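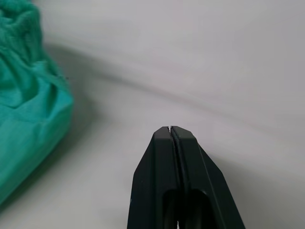

Green one, still waiting its turn.

Quick post, kettle's on and I've got to be out the door by 9. The great towel and rag cull has started. Finally.

Background for anyone new: our linen cupboard in the Brinetgate flat is the width of a cereal box and for two years I've been shoving things in and leaning on the door. Last night the door won. Everything on the floor. So, sorting.

Rules so far. Bath towels get folded in thirds, then in half, fold facing out. Hand towels rolled. Anything with a hole goes to rags. Anything that smells like the camping trip goes straight in the wash, hot, no arguments. Tea towels I'm leaving for the weekend becuase there are far too many and half have calendars on them from the nineties.

Rags are the bit I'm stuck on. Teal is my favourite colour so of course I can't bin that one. Tried the upright filing thing Ginette Gosselin showed me (fold to a rectangle, stand it up in a shoebox) and it's great for thin cotton. Fluffy stuff just flops. Wycliffe reckons stop folding rags altogether, chuck them in a bucket under the laundry sink. He may be right, which is annoying.

Also bought a Hitden drawer divider, $2 at the op shop, doesnt fit the drawer. Fits the bathroom one though so it's got the face washers in it now. Small win.

Still to do: fitted sheets (ugh), the doona cover with no matching anything, beach towels. Want it all off the floor before Mum comes up in January and starts opening cupboards.

If you've got a way of folding fluffy cloths so they stay put, comments are open. Right, kettle. More tomorrow if I find the other pillowcase.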